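Re: white tabletop, pads or no pads?

tablefox55
Finally got the table in the spare room painted. Flat white, three coats, and I love how it looks with nothing on it. My question is what to put down for sewing and cutting. My mother-in-law says cover the whole thing in paper off the roll and swap it when it gets grubby. I'd hate to hide it already!

marlow_d
Paper. I've done it for years on my Kellitz bench. A 200 foot roll lasts forever and you can scribble measurements right on it.

quiltygal
Nope, paper slides all over when you're pinning. Get a proper mat. And please wait on that paint, flat white marks if you so much as look at it. I set a mug on mine after a week and there's a ring to this day.

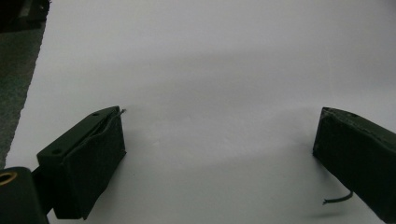
Vasilis Stan

I'm with marlow on this one. Plain white is the best thing to work over, whatever you put it on. Dark scraps, pins, little bits of wire, they all show up right away. Mats with grid lines drive me nuts, I lose everything on them.

quiltygal
Grid lines are the whole point of a mat, Vasilis! How do you cut straight?

Vasilis Stan
With a ruler :) I'm not cutting quilts though, so fair enough.

tablefox55
Okay so maybe paper for gluing and a mat for cutting? The Prolport one is $55, which seems like a lot for a mat.

marlow_d
It is a lot. Tape the paper down at the corners (low tack tape, please, not packing tape) and try that for a month first.

quiltygal
Fine, but I'm still telling you to get the mat.

Contact us | Copyright 2020 | Back to top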